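议会里的语言：一份修正案是怎样变长的

2018年6月28日

凯德贝里（Kedberg）市议会的会议记录，以前是一本薄册子。档案室保存的早年记录里，一次会议通常只占几页纸，写明议题、动议人的席位、表决结果，再加一两句说明。如今同样一次会议的记录，连同附件，可以装满一个文件盒。市里的人口没有多少变化，议会管的事情也大体还是那些：道路、学校、供水、土地用途和地方税。

变长的主要是修正案。今年春天，议会审议一份关于老城区停车费的提案。原文只有一页半，内容是把市场周边的收费时段延长两个小时，收入划入道路维修账户。提案在委员会停留期间，各党团先后提出了53项修正，最后通过的有17项。终稿印出来，比原文长了四倍，收费时段却只延长了半个小时，道路维修账户也换成了一个用途更宽的“城市流动性基金”。

记者把原文和终稿逐句对照过。新增的文字里，有一部分是实在的规定，例如残障人士车辆的豁免、居民证的发放办法。另一部分很难说规定了什么。终稿第四条写道，主管部门“应在条件允许的范围内，酌情考虑适当兼顾各方关切”。这一句里有三处限定，任何一处都可以让主管部门什么也不做。第九条要求“定期”提交评估报告，没有写明多久一次，也没有写明向谁提交。

这样的句子并不是疏忽。看过委员会的往来文件就会知道，第九条最初写的是每年一次，向全体议会报告。执政一方的党团认为这样负担过重，提出改为每届一次。反对一方不同意。双方僵持了两周，最后都接受了“定期”两个字。执政一方可以对支持者说，没有承诺任何时间表；反对一方可以说，评估已经写进了条文。两种说法都不算错。

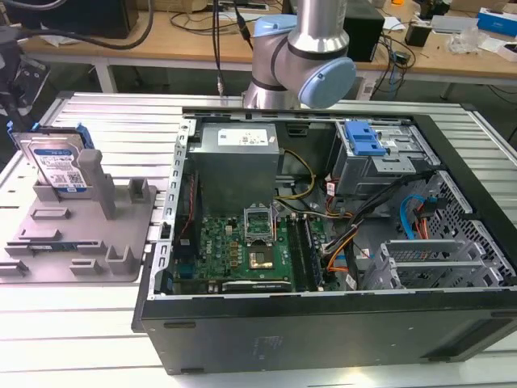
类似的情形在别处也有。邻近的泰斯托莫夫（Testomov）区议会去年修订议事规则，争论最久的是“重大事项”的定义。按照旧规则，重大事项需要三分之二多数，但旧规则没有说什么是重大事项，由议长逐案决定。改革派希望列出清单，保守派希望保留弹性。新规则最后写的是：重大事项指“对本区具有重大影响的事项”。条文通过的当晚，两派都发表了声明，都称这是一次进步。

三个月以后，问题就来了。区议会表决是否出售一块旧货场用地，赞成票刚刚过半。如果算重大事项，提案就没有通过；如果不算，就通过了。议长裁定不算，反对者把裁定告到行政法院。法院审理了将近半年，判决书用15页讨论“重大”一词在条文里出现两次时，意思是否相同。结论是议长有权裁定，但应当说明理由。案子回到区议会，议长补写了一段理由，土地卖了。买方在等待期间压低了报价，差额由区财政承担。

从事立法技术工作的人对此有一套解释。地方议会的席位越分散，条文就越模糊。三四个党团共同执政，每一家都有不能让步的事情，也都有必须向选民交代的话。清楚的条文会产生赢家和输家，模糊的条文则把输赢推迟到执行阶段，由科员、评审小组或者法官去决定。议员在会场上避免了一次冲突，冲突本身并没有消失，换了一个看的人比较少的地方。

这种推迟有时是合理的。有些事情在立法时确实看不清楚，留一点余地给执行的人，比写死了再改要好。供水条例里规定枯水期可以“视情况”限制洗车和浇灌，大家都能理解，谁也不能预先知道哪一年会旱、旱多久。问题出在那些本来看得清楚的事情上。停车费收到几点，报告一年交几次，一块地要多少票才能卖，这些都可以写成数字。

乌昆科姆（Ukuncombe）镇的做法不同。那里的议会规模很小，没有自己的法务部门，多年来一直由镇公所的书记员起草条文。几年前，镇议会通过了一项内部规定：凡条文中出现“适当”“酌情”“必要时”一类的词，起草人须在页边注明由谁判断、依据什么、在多长时间内判断。注明不了的，应当删去或者改写。规定本身只有四句话。

效果并不像有些人希望的那样大。条文确实短了，页边的注解却越来越长，有几份条例的注解比正文还多。也有议员学会了绕开清单上的词，不写“适当”，改写“合宜”；不写“酌情”，改写“参照实际”。镇议会为此修订过两次清单。不过至少有一个变化看得见：居民向镇公所申诉时，可以直接引用页边的注解，问某项决定为什么没有在注明的期限内作出。过去他们只能问，为什么还没有决定。

凯德贝里也有人提议仿效。提案目前在议事规则委员会，附议的议员来自三个不同的党团，在这届议会里不多见。反对的理由主要有两条。第一条是成本，市议会每年处理的文件比乌昆科姆多得多，逐条加注需要增加人手。第二条较少公开讲，但在委员会的书面意见里写得很明白：如果每一处模糊都要说明，许多妥协就无法达成，议会将陷入停顿。

第二条值得认真对待。没有模糊就没有多数，这在一些议题上可能是事实。但它也等于承认，现有的多数中有一部分建立在各方对同一句话的不同理解上。选民在投票时看到的是各党的纲领，纲领通常写得很清楚。从纲领到联合执政协议，再到提案、修正案和终稿，每走一步，清楚的部分就少一些。到了最后一步，要查明当初承诺的事情有没有做，得由专业的人来读。

帕尼亚西里（Panyasiri）研究所长期跟踪地方立法，它去年整理了本地区各级议会通过的条例，挑出含有报告义务的，逐一核对报告是否提交。写明期限的，大多按时交了，迟交的一般也有书面说明。写着“定期”或“适时”的，多数一份报告也没有。研究所去函询问，得到的答复大同小异：条文没有规定时间，因此不存在逾期。

停车费条例已经生效。市场周边的收费牌换过了，新牌子上写的时间很清楚，商户和司机都没有异议。“城市流动性基金”的账户也已开立，首批款项大约54万，用途一栏填的是“相关支出”。道路维修部门向基金提出了申请，得到的答复是，申请将在适当时候予以考虑。

议事规则委员会定于八月再次讨论加注的提案。到目前为止，委员会收到四项修正意见。其中一项建议，在“须在页边注明”之前，加上“原则上”三个字。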